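Notes for participants, session on equipment planning. Prepared by Si-woo Min, version of 31/03/2018. Please bring your own copy of the budget sheet.

## 1. Start from the task

Many groups begin with a catalog. They choose an arm, they pay for it, and then they discover that the table is too high or the gripper cannot hold the things they need. In this course we do the order in reverse: first the task list, then the simulation, then the purchase request.

Our task list is for household work on a table. It has 38 tasks. Most of them use small or flat things, and a flat thing on a table is more difficult for a gripper than beginners expect. A closed book is a good test, so please keep it in your own list.

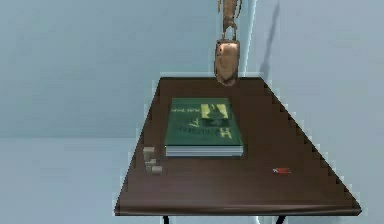 *Figure 1. Simulated table task: arm above the far edge of the table, gripper empty, green book on the tabletop.*

For each task, write down these points before you look at any price:

- the size and weight of the largest object
- the smallest object which must be picked up
- how far the arm must reach from its mounting point
- where the arm is mounted, and what must carry its weight

The last point is often forgotten. An arm which is mounted overhead leaves the table free, but then you must pay for a strong support and for the person who installs it. In the Sandoval plan this line was missing, and the request came back two times.

## 2. Budget lines

Divide the budget into two parts, "needed on the first day" and "needed in the first year". The arm, the controller and one gripper belong to the first part. Spare fingers, cables, training hours and the service contract belong to the second part. Do not mix them – the purchasing office reads them separately.

Computer time is also a cost. The Keden group planned 47 hours of simulation and used 529. They did not make a mistake in the physics, they only forgot that every change of gripper means to run all tasks again.

## 3. The room

A fixed arm needs a table. If your plan has also a mobile base, it needs a room, and you should model the room with its furniture. Measure the door openings, the space behind large furniture and any change of floor. Stairs should be marked on the plan as a limit for a wheeled base.
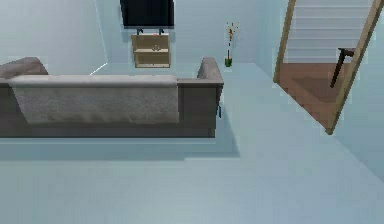
*Figure 2. Simulated living room: sofa from behind, open doorway on the right, stairs in the next space.*

Na-rae Hyun will show in the July session how she wrote the room page for the Flemari request. Her page is short. It gives the narrowest passage, the turning space and the height of every shelf the robot must use.

## Homework

Complete the sheet for the Clovberg case. Compare 2 arms, not more, and write one paragraph on why you would wait with the mobile base or buy it now.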